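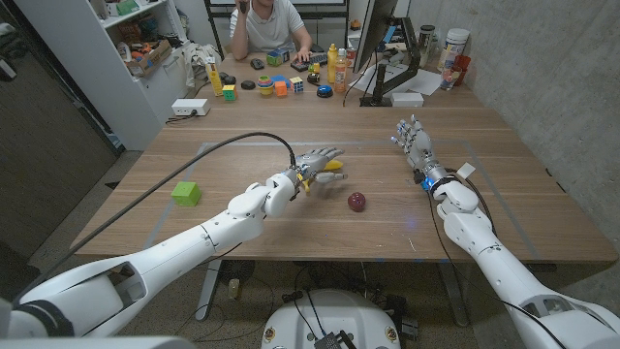 **Skillstead Table Cell Safety Pack - for two-arm setups**

Sold by Plisgate. Updated 25 June 2022. Replaces the old sheet, bin the old sheet.

Everything you need to run a two-arm table with people in the same room and not have an argument with your safety rep. Tape, signs, stops, cable bits, the rule cards, the log book. No robot in the box - you've got one of those already.

## What's in the pack

- Floor and table tape, light grey, 50 m roll. Comes off wood clean if you pull slow
- Two wireless stop buttons plus one wired. Wired one is the one that counts
- Cable clips, stick-on and screw-in, bag of 50
- Rule cards, laminated, A5. English and French
- Log book, 900 lines, numbered
- Lockout tag and padlock, two keys
- Wall sign, "Arms may move without warning"

Spare stops sold seperately. Same for tape in yellow or red, see bottom.

## Fits

Any pair of bench or base mounted light arms, hands or grippers, doesn't matter. Not for big factory arms behind a fence. Different rules, different pack, ask Munther.

Table should be solid and not on wheels. If it's on wheels, lock them and then take the wheels off.

## The rules on the cards

Short version. Cards have the full wording.

**Tape the work area.** Mark it on the table top before the arms get power. Objects to be handled go inside the line, or close enough that the hand reaches without stretching. Things nobody's handling go outside.

**Find the real reach.** Tape shows where the work is. It does NOT show where the arm can get to. Move each arm by hand, power off, full stretch, every direction, and write down how far it goes. Seats and keyboards go past that number. If you can't get past it, set a software limit, then test the limit at low speed, then write that down too.

**One operator, named.** Name goes in the log before power on. Operator has the wired stop in reach the whole time. Phone away. If the operator leaves the room the arms go off, even for a coffee.

**Second person at the table?** Allowed, seated, outside reach, and they get a wireless stop of their own. They tell the operator before they lean in. Operator says "clear" out loud. Nodding isn't clear.

**Cables.** Long enough for full travel, no longer. Check the arc at the wrist in both end positions, a loop that looks fine at rest can catch a finger joint on the way back. Clip what runs on the floor. Power strips off the table top if you can manage it, and never inside the tape.

**Objects.** Light, no sharp edges, nothing with liquid in it. Blocks, cups, toy fruit all good. Glass stays out of reach, full stop. Real food goes in the compost at end of day (yes people forget).

**Status lights.** Know what each colour means on YOUR arm and put it on the card in marker. Makers don't agree with each other. A light isn't a lockout.

**Speed.** Slow for the first 17 runs of anything new. Then the operator signs and you can step it up.

**Two arms, one middle.** Where both hands can meet, only one moves at speed at a time unless the program has been checked for clashes. Check means somebody ran it slow and watched, start to end.

## Setup

1. Power off, lockout tag on
2. Clear table, wipe, dry
3. Tape
4. Reach check, both arms
5. Stops paired and pressed. Every one. Arms must drop out each time
6. Cards up where the operator can read them sitting down
7. First line in the log

Allow a morning. Antonina did it quicker but she's done a lot of these.

## Does this make us compliant?

No pack does. You still need your own risk assesment, done on your own table with your own arms. The cards follow ordinary good practice for shared spaces and they'll give you a decent start. Check your provincial or state rules, and check what the arm's maker says. Where theirs is stricter, go with theirs.

## Notes from users

> Reach check was the eye opener. Our chair was 20 cm too close and had been for months. Moved the whole desk.
> - Meron Mersha, Devari

> Log book paper is nice and thick. Would like a pen loop.
> - Kamil Michalík, Sikder

Pen loop is coming in the September batch.

## Ordering

| Item | Code |
|---|---|
| Full pack | SK-1979 |
| Wireless stop, spare | SK-50 |
| Tape, yellow or red | SK-17 |
| Log book refill | SK-900 |

Prices on request, depends on how many tables. Schools and colleges get a better one, say so in the email.

Returns fine if the tape's unopened. Batteries for the wireless stops not included - they take two AAA each, change them on a set date and don't wait for the low light.

Questions on the cards go to Vlasta Kratochvíl. Questions on orders or the fenced pack, Munther Karaki. Both on the Plisgate main line, mornings are best.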